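My aunt Jarmila Vávra died in May. She was the oldest of her brothers and sisters and the last one left. I'm putting a few things about her here because the newspaper notice was limited to 60 words and they cut it anyway.

She was born in a farmhouse outside Larnby, the one with the long porch that burned down later. Her father hauled milk. Her mother took in sewing and taught all the kids to do it, boys too.

She finished high school and went to work the next week at the Plosano cannery. She stayed until they closed the line. She started out sorting beans and ended up running the payroll office.

She never learned to drive. She walked to work, to church and to the store. When the weather was bad she got a ride with Svenja Engelhardt, who worked the same shift and lived two streets over. They were friends until Svenja passed.

She married my uncle Karel at the courthouse on their lunch hour. They both went back and finished the day.

Two children, my cousins Tomas and Lida. Tomas died before her. She didn't talk about it much but she kept his coat on the hook by the back door.

After the cannery she took a part-time job at the Larnby library, shelving mostly. She also did the local history file. She clipped every obituary out of the paper and glued it to an index card with the maiden name added in pencil. There are more than 2,000 cards.

If you have family from Larnby and you've ever gotten a photocopy from that library with pencil on it, the handwriting is hers.

Mio Imai at the library is keeping the cards together in their original drawers. You can ask at the desk to see them. They don't go out on loan.

Her church was St. Anne's until it merged. She sang alto. She didn't like the new hymnals and brought her old one.

Baiba Baranauskienė played the organ at the funeral. She and Jarmila sat next to each other at the quilt table for years. Three of the quilts were over the pews at the front.

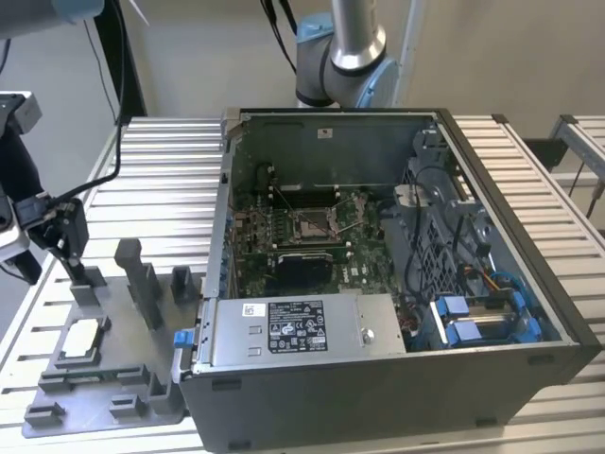 Junpei Kikuchi read the poem. He rented her upstairs room when he was in nursing school and came back every Thanksgiving after that.

She's buried next to Karel on the north side of the Larnby cemetery. The date still has to be cut on the stone. Lida says that will be done before winter.

A couple of people have asked about flowers. She wanted the money to go to the library. Checks can be made out to the Larnby Public Library with "history file" on the memo line.

She leaves Lida, two grandchildren, and a lot of nieces and nephews. If you have a picture of her from the cannery years, please send it to me or to Lida. We only have the one from the company picnic and she's facing the other way.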